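活动室安全检查表(附意见)

地点:Toler楼二层公共活动室
检查日期:2023年12月4日
检查方式:逐项目测,家具用手推压,插座用测电器
结果写法:合格 / 需整改 / 待复查
上次检查:7月

一、出入口与通道

1. 门能完全打开,门后无堆物。合格。
2. 门把手、锁舌。合格。锁舌略紧,加过润滑油后正常。
3. 室内主通道净宽。合格,量得123厘米。
4. 疏散图。需整改。墙上贴的还是旧图,图中储物间的门已经封掉,应换新图。新图可向楼管处领取,领到后贴在原位置,高度不变。
5. 应急灯。合格。按下测试键后灯亮,松开后灭。
6. 地面。合格。靠门处有一块地板边缘稍翘,尚不绊脚,下次检查时再看。

二、桌椅

1. 木桌稳固程度。合格。双手压住桌面四角轮流用力,没有晃动,桌腿螺丝全部拧过一遍。
2. 桌面。合格,有意见。浅色橡木桌面,木纹和节疤都很明显,检查时应把节疤和裂缝分开看。用指腹顺着木纹摸过去,节疤处平整,没有起刺。桌面有几处发白的痕迹和轻微擦痕,属于表面问题,不影响使用。Jollari木蜡油还剩半罐,可在放假期间补一遍,补之前先用细砂纸轻磨,磨完擦净粉尘。
3. 桌沿和桌角。合格。没有崩口。
4. 折叠椅。需整改。一把椅子的脚垫脱落,金属管直接着地,会划地板,也容易滑。已贴条停用,放在储物架旁边。
5. 叠放高度。合格。椅子靠墙叠放,没有超过窗台。

三、桌面物品与饮品

1. 杯子应放在桌子靠中间的位置,离桌沿至少20厘米。合格。
2. 杯子完好,杯口无缺损。合格。
3. 热饮。待复查。活动室允许喝水喝茶,但使用带电物品时应加盖。目前共用的杯子都没有盖子,建议配几个硅胶盖,通用尺寸即可。
4. 杯垫。需整改。抽屉里的杯垫受潮发霉,已扔掉。新杯垫买回之前,热杯子请先垫毛巾。木桌上的白印多半是热杯子留下的,这一点在7月的检查里也写过。

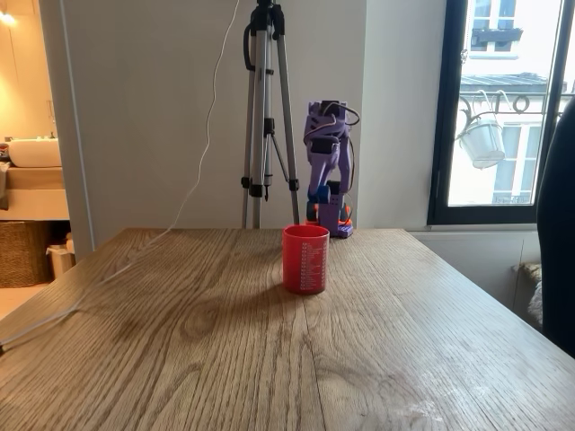 5. 液体洒出后的处理。合格。水槽下有干抹布和一卷厨房纸。先断开附近的电源,再擦水,擦完要把桌面缝隙里的水吸干。抹布用过后挂起来,不要团着塞回柜子。
6. 离开时清桌。待复查。晚间使用的人有时把杯子留在桌上过夜,早上再洗。请在登记本里加一栏“杯子已洗”,由最后离开的人勾选。

四、电源与线缆

1. 墙面插座。合格。测电器显示接线正常,面板无松动、无发黄。
2. 插线板。需整改。其中一个的外壳有裂纹,已停用,换成Ketel带开关的型号。插线板不要串接,也不要放在水槽一侧。
3. 桌面线缆。合格。细线不应压在杯子或书本下面,转弯处不要硬折。
4. 垂下来的线。有意见。从高处引下的线应留出余量,同时不能垂到人走动的地方。建议用可拆的扎带固定,不要用透明胶,透明胶放久了会粘手,撕下来还会带掉线皮。
5. 配电箱。合格。箱门关闭,前方无遮挡。箱内标签有一行字迹模糊,已重新写过。

五、落地的架子和支架

1. 储物架。合格。靠墙并已上墙钉,重物放在下层。
2. 三脚架一类带撑腿的物品。有意见。撑腿张开后占地比看上去大,应放在桌子后面或墙边,不要伸进通道。使用前检查各节锁扣是否扣紧,收起时先降中柱,再收撑腿。
3. 衣帽架。需整改。底座偏轻,冬天挂满厚外套时会倾斜。先在底座加配重,如仍不稳,改用墙上的挂钩。
4. 白板架。合格。轮子刹车有效,平时应保持刹住。

六、灭火器与急救箱

1. 灭火器。合格。压力指针在绿区,铅封完好,编号101。前方不得放椅子。
2. 灭火器挂牌。需整改。7月以后没有签字,请补查并按实际日期填写,不要补签过去的月份。
3. 急救箱。待复查。纱布和胶布齐全,烫伤膏已过期,应换新的。箱内清单按实物重写一份,旧清单作废。
4. 烟感。合格。指示灯正常闪烁,外罩无积灰。

七、采光、通风与温度

1. 窗户。合格。两扇均可打开,限位器有效。
2. 窗帘拉绳。需整改。拉绳垂得太低,有儿童来活动时有缠绕危险,应装绕绳器,装在成人胸口高度以上。
3. 灯具。合格。靠窗一支灯管启动慢,暂不更换。
4. 取暖器。合格。额定功率2000瓦,必须直接插墙面插座,不得接插线板,前方不得晾抹布。人离开时关机并拔掉插头。

整改顺序

先办:疏散图、灭火器挂牌、过期的烫伤膏、窗帘拉绳。
随后办:折叠椅脚垫、衣帽架配重、杯垫和杯盖。
放假期间办:桌面补木蜡油,靠门地板边缘再看一次。

采购按Peng五金店的报价单走,脚垫、扎带和绕绳器可以一次买齐。烫伤膏在药店另买,收据与报价单订在一起。

补充意见:表内第三项和第四项最好同一时间检查,饮品和电源的问题往往出在同一张桌子上。下次检查沿用本表,“待复查”的各条放在最前面,其余顺序不变。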